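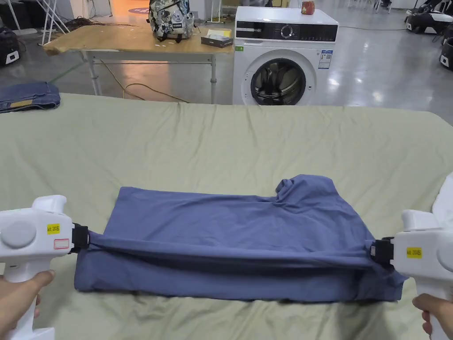 Sheyla Rivadeneyra wrote to us in February that a shirt folded well is a shirt that gets worn, and that she had stopped ironing on work nights once her drawers were in order. Letters of this kind describe the purpose of Zerkside better than our own brochures have done.

Reading time: 2 minutes

About Zerkside

Zerkside is a school of household laundry and garment care. It was established in the Purwood district to teach the washing, folding and storing of everyday clothing. The first course enrolled 53 students. The school now receives 370 students a year in its day and evening programs.

Instruction begins with the T-shirt. Students learn to lay the garment face-down, smooth the body from the center outward, and bring in the sleeves before making the first long fold. The edge is drawn straight before the cloth is turned again. Jeans follow in the second week, and bedding is reserved for the Nanel course, which is open to those who have completed the basic program. 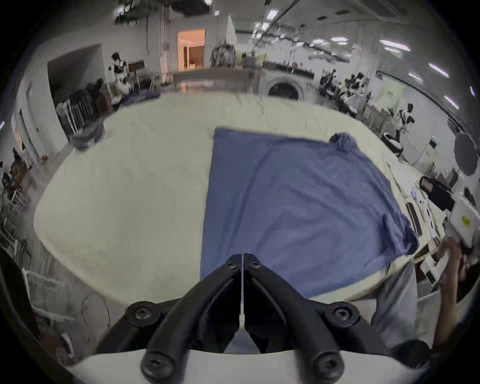 Blue shirt laid face-down on a padded table, Zerkside.

Work is carried out on padded surfaces wide enough for a garment to be spread in full. The Rengifo Library, housed on the upper floor, holds 525 printed guides to fabric care and may be used by current and former students.

Zerkside also accepts clean clothing for use in class. Pieces in good condition are folded by students and passed on to families in Purwood at the end of each term. Inquiries about enrollment may be made at the front office until 5:30 p.m.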